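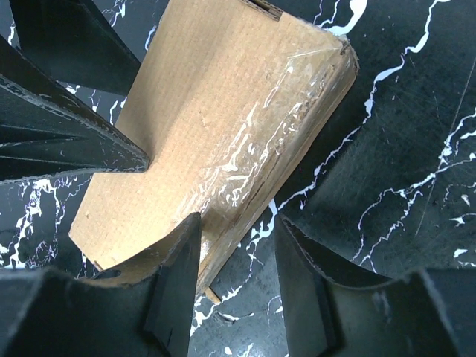 Why do rock climbers use a rope?

A rope is there to catch a climber who slips. It is tied to a belt called a harness, and a partner on the ground holds the other end.

The partner is called the belayer. As the climber moves up, the belayer lets out or takes in rope through a small metal device. If the climber falls, the device grips the rope and the climber stops after a short drop. Before every climb, the 2 partners check each other's knots and buckles.

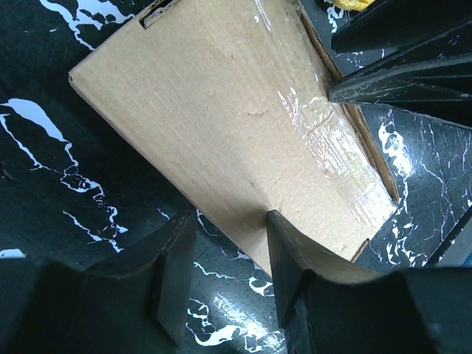 Not all climbing needs a rope. On low rocks, climbers may go without one and place thick mats on the ground. This is called bouldering. Children should only try it with a trained adult.

How do climbers know which way to go?

A path up a cliff is called a route. Each route has a name and a grade, which tells you how hard it is. The grades are printed in a guidebook. The guidebook for Dreltham Crags lists 184 routes, and the easiest are on Bravmont Wall — a good place for beginners.
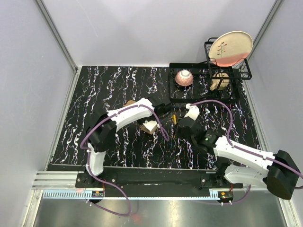 Tabletop with a black dish rack and two robot arms.

Why are some cliffs closed in spring?

Birds such as peregrine falcons nest on ledges. From April, parts of Dreltham Crags are closed so that the birds can raise their chicks in peace. Signs at the foot of the cliff show which routes must be left alone. Climbers are asked to read them on every visit — even if they know the cliff well.

Page last reviewed: May 22, 2023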